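Gripper closes but doesn't hold thin stuff – sorting project

Our robotics club at Hokholm is doing a sorting task for the September showcase. The arm has to lift things out of a yellow tote bin and put them in a smaller tray. Boxes and cartons are fine. Paper and cloth get dropped, 14 times out of 30 on our last run. Two-finger parallel gripper, flat black pads. What should we change first?
Whitfield_club

Alaric Boateng
Check your height before you touch the pads. Ours was stopping a little above the floor of the bin, so the tips only pinched the top of a fold. We went down 2 mm at a time until it got a proper bite. Go slow – the bin floor has some give and ours didn't like being pushed.

Open the fingers wide on the way in, with the item between the pads, then close.

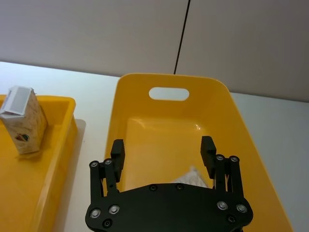
Page last changed: 31 January 2020

After that we put thin rubber on the pads and went back over the whole set. If you do the same, redo your closing distance, as the pads will meet sooner.

gultwood97
we just used a suction cup. doesnt work on cloth though

Whitfield_club
Height was off on ours too. Trying rubber next meeting.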